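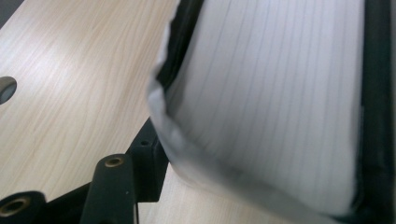
Step 2: Record the sheet demos

6 min read
Filed under: Data Collection, Grippers

Start with the lined sheet on the wooden table. Bring the hand-held gripper in low at the folded edge, close slowly, lift, and stop recording once the sheet is clear.

Do 20 takes, then change the starting angle. Keep failed grasps in a separate folder named "miss". Anwara Bhuiyan trims the clips in Fetitz, so leave two seconds of stillness at each end.

Our November set had 745 takes. Glare on the tabletop is fine; leave it in.

Next: Step 3, Syncing the gripper width

2 comments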